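3. Results: What people do with the doors inside their homes

3.1 The open door is the normal door

The Lehtinen Household Diary asked for something very simple. On one evening in October, before going to bed, people walked through their home and wrote down which inside doors were open, which were shut, and which were somewhere in between. Then they told us why. We got back 1,501 diaries, and 1,470 of them were complete enough to use. We had expected the "why" column to be mostly blank. It was full! People wrote up the sides of the page and over onto the back, and much of what follows comes out of those margins.

The first finding is that an inside door spends most of its life open. In both towns, Skaver and Gurnus, bedroom doors were the most likely to be shut at the time of the walk, with bathroom doors a little behind. Living room doors were hardly ever shut, and a good many had been standing open for so long that the household had stopped thinking of them as doors at all. A chair stood in the swing path, or a bookcase had crept in behind, or coats had piled up on the back until closing it took two hands. We began to call these parked doors, and the term stuck.

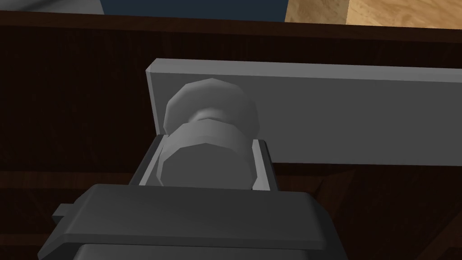
A reader in Gurnus, sent an early draft of this section, wrote that "parked" was too kind a word, and that the door between her kitchen and hall had been open since her children were small and would probably have to be pried off the carpet. We kept the term, but the remark led us back to the diaries to look at flooring. Sure enough, new carpet or a thick rug comes up again and again in homes with parked doors. The floor rises a little, the door begins to drag, and after a few weeks of pushing, people give up on it. Very few mention trimming the door.

3.2 Half-open is a choice

The "in between" answers are the ones we enjoyed most. Earlier diary studies of this kind have tended to fold them into "open," and we nearly did the same. We are very glad we held off, as half-open turns out to be the most carefully managed position of all. People set a door to a gap that lets in hall light but keeps it off the pillow, or one wide enough for a cat and too narrow for a dog. Parents of babies described finding the right angle by ear, moving the door a bit at a time and listening for the point where the television faded and the crying would still carry.

These gaps are shared knowledge inside the home. Diaries filled in by two people in the same household nearly always agreed on where the bedroom door "goes" at night, even when they disagreed about the thermostat, the windows and whose turn it was to check the front lock. When a guest leaves the door in the wrong place, somebody gets up and fixes it, and as one Skaver diary has it, 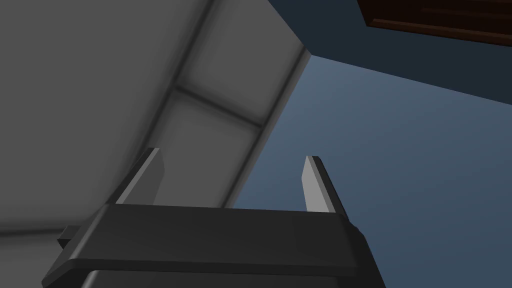
we all know where it belongs, "so why would I write it down?" That line captures the main difficulty of studying doors by questionnaire. The habits that matter most are the ones people are least likely to report. The walk-through method helps a good deal here, since the person is standing in front of the door with a pencil at the very moment of answering. We would warmly recommend it to anyone working on curtains, lamps or stairs.

3.3 Handles and the reach of habit

Handles came up far more than we had planned for. Our form gave them a single line, and people used the margin. Lever handles drew the most comment, both fond and annoyed. They can be worked with an elbow when both hands are full, a point made with real feeling by people who carry laundry. They also catch sleeves, bag straps and the pockets of bathrobes. Round knobs drew less comment of either kind, apart from older people with sore hands, who had a great deal to say and none of it good.
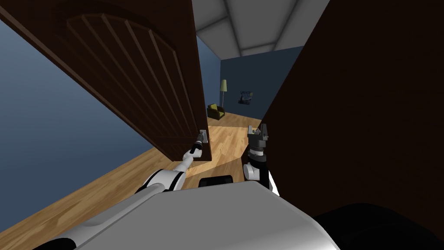 The side on which a handle sits matters as well, and so does the direction of swing. A door that opens into a room hides part of the wall behind it, and families seem to sort their belongings by that fact. What lives behind the open door is what is rarely wanted: the ironing board, the folding bed, the vacuum cleaner. In Gurnus, where many of the older apartments have narrow halls, several households had rehung a door to swing the other way, and their diaries read like travel writing. One page describes the bedroom as a new country.

Looks count too, though less than the catalogs would have us believe. Households with paneled doors were more likely to mention dusting than beauty. Even so, the style of the doors was often the one thing that tenants said they would keep if the place were ever redone.

Figure 2. An interior door with a raised arched panel and vertical grooves, standing open. Rendered view. 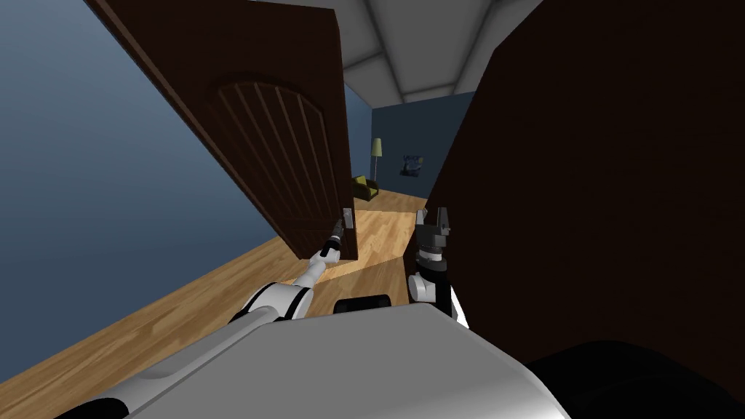 3.4 Sound, smell and the closed door

When people do shut a door, the reason is usually on the other side of it. Noise leads the list in both towns, followed by cooking smells and then by warmth. Privacy comes lower than we had guessed, perhaps because the diary was kept in the late evening, when many homes were already quiet. Frying fish closes more doors than arguments do, at least on paper.

Sound deserves a closer look. Several people told us that a shut door changed how they spoke as well as what they heard: they lowered their voices on seeing it, even when they knew the room was empty. Others used the sound of the latch itself as a message. A soft click means good night and a hard one means leave me alone, and households with teenagers could tell the two apart from the far end of the hall.

The Tedetti room-use form, which we adapted for the diary, has no place for this kind of signal. We have added a line for it in the revised version, along with much wider margins.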